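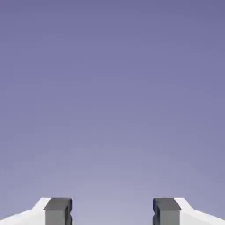
Bild: Simulationsansicht Greiferkamera, Feven Tamiru / Werkstatt Trumside

Parallelgreifer Nuseck — Bausatz für Tischroboterarme
Mit Simulationsmodell und Beispielszene

Artikel: Nuseck Parallelgreifer, Ausführung für Eigenbau
Stand der Seite: 21.09.2020

Der Nuseck ist ein elektrischer Parallelgreifer mit zwei Fingern für kleine Arme, wie sie zu Hause oder in einer gemeinsam genutzten Werkstatt gebaut werden. Er wird als Bausatz geliefert. Zum Lieferumfang gehört neben den mechanischen Teilen ein Modell für die Simulation, mit dem sich Greifabläufe am Rechner ausprobieren lassen, bevor der echte Arm angeschlossen ist.

Entwickelt wurde der Greifer von Feven Tamiru in der offenen Werkstatt Trumside. Der erste Aufbau war für den eigenen Arm gedacht, der auf einer Werkbank neben der Drehmaschine steht und dort Kleinteile sortieren soll. Nachdem mehrere Mitglieder das Teil nachbauen wollten, wurden die Zeichnungen überarbeitet und die Verschraubung vereinfacht. Die Frästeile kommen von Stojanovska, die Steuerplatine von Honduvitz.

Aufbau

Die beiden Finger laufen gegenläufig auf einer gemeinsamen Führung und werden von einem einzelnen Servo über eine Spindel bewegt. Beide Seiten fahren dadurch immer gleich weit. Die Öffnungsweite beträgt bis zu 85 mm, gemessen zwischen den Innenflächen.

Die Gehäuseteile sind weiß, die Fingerblöcke dunkelgrau. An den Innenseiten sitzen die Greifflächen. Sie sind gekerbt, damit Teile mit Kanten einen definierten Anschlag finden. Wer glatte Flächen braucht, kann eigene Backen drucken, die Zeichnung mit dem Lochbild liegt den Unterlagen bei. Beim Drucken die Backen flach auf das Bett legen und die Auflagefläche nicht nachschleifen, sonst stehen die Finger am Ende schief zueinander.

Das Gehäuse kann zum Schmieren geöffnet werden, ohne den Greifer vom Arm zu nehmen. Die Spindel verträgt dünnes Maschinenöl. Fett hat sich nicht bewährt, weil sich darin Frässtaub sammelt — in Trumside stand der Arm anfangs zu nah an der Fräse.

Lieferumfang

Gehäusehälften links und rechts
2 Fingerblöcke mit Greifflächen
Spindel, Führung und Servo
Steuerplatine Honduvitz mit Anschlusskabel
4 Schrauben M4 für den Flansch
6 Schrauben M3 für das Gehäuse
Adapterplatte, ungebohrt
Simulationsmodell und Beispielszene als Download

Nicht enthalten sind Netzteil, Roboterarm und Kamera. Das Netzteil muss zur Platine passen, die Werte stehen auf dem Beiblatt von Honduvitz. Netzteile aus der Bastelkiste bitte vorher unter Last messen.

Simulationsmodell

Das Modell enthält die Geometrie der Finger und Gehäuseteile, die Gelenkgrenzen und eine Kameraposition direkt am Greifer. Die Kamera blickt zwischen den Fingern nach vorn, so dass die Fingerspitzen am unteren Bildrand sichtbar bleiben. Für den eigenen Aufbau kann sie verschoben werden. Sinnvoll ist es, zuerst die echte Kamera zu montieren, den Abstand zum Flansch auszumessen und diesen Wert dann in die Modelldatei einzutragen. Umgekehrt geht es auch, dann muss aber meist der Kamerahalter neu gedruckt werden.

Nach dem Laden des Modells sollte man zunächst nur den Greifer fahren, ohne Objekt und ohne Arm. Öffnen, schließen, wieder öffnen. Wenn ein Finger der Bewegung nicht folgt, ist in der Regel die Kopplung der beiden Gelenke nicht aktiviert. Danach den Arm zuschalten und langsam in die Ausgangsstellung fahren. Der Hintergrund ist schlicht gehalten. Wer auf einem älteren Notebook arbeitet, sollte ihn so lassen.

In der Beispielszene dient ein grüner Würfel als Greifobjekt. Seine Kantenlänge und Masse stehen in einer eigenen Datei und lassen sich ändern, ohne die Szene neu aufzubauen. Für die Anfahrt werden die Finger geöffnet und seitlich am Würfel ausgerichtet, erst dann wird abgesenkt. 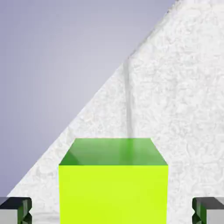 Die Schließgeschwindigkeit ist im Modell bewusst niedrig eingestellt. Bei höheren Werten springt der Würfel in der Simulation gelegentlich weg, wenn eine Seite früher anliegt als die andere. Am echten Greifer fällt das weniger auf, weil die Teile auf einer Unterlage mit etwas Reibung liegen. Wer die Geschwindigkeit anhebt, sollte auch die Zeitschritte verkleinern. Die Reibwerte der Greifflächen sind ein Kompromiss und müssen für eigene Backen angepasst werden. Gedruckte Backen aus weichem Material halten deutlich besser als die mitgelieferten, lassen sich im Modell aber nur grob abbilden.

Montage am Arm

Die Adapterplatte wird nach dem Flansch des eigenen Arms gebohrt. Dazu die Platte auflegen, anreißen, körnen und auf der Ständerbohrmaschine bohren. Danach entgraten. Die Gehäuseschrauben erst anziehen, wenn beide Finger von Hand über den ganzen Weg laufen. Klemmt es kurz vor dem Anschlag, die Führung noch einmal lösen und im geschlossenen Zustand ausrichten.

Das Kabel in einer Schlaufe am letzten Gelenk entlangführen und mit Klettband befestigen, Kabelbinder scheuern dort auf Dauer. Vor dem ersten Einschalten die Endlagen in der Steuerung eintragen. Die Platine fährt sonst gegen den Anschlag und schaltet nach 3 Sekunden mit Überlast ab. Beim Testen Finger aus dem Greifbereich halten und das Netzteil in Reichweite stellen.

Ersatzteile

Greifflächen, Spindel und Servo sind einzeln erhältlich. Die Fingerblöcke gibt es nur paarweise, sie werden bei Stojanovska zusammen gefräst. Gehäusehälften sind zurzeit nicht auf Lager und kommen im Oktober wieder. Bestellungen werden gesammelt und gemeinsam verschickt, Abholung in Trumside ist nach Absprache möglich.

Bei Fragen zum Modell bitte die verwendete Version und die geänderte Modelldatei mitschicken. Fragen zur Platine gehen direkt an Honduvitz.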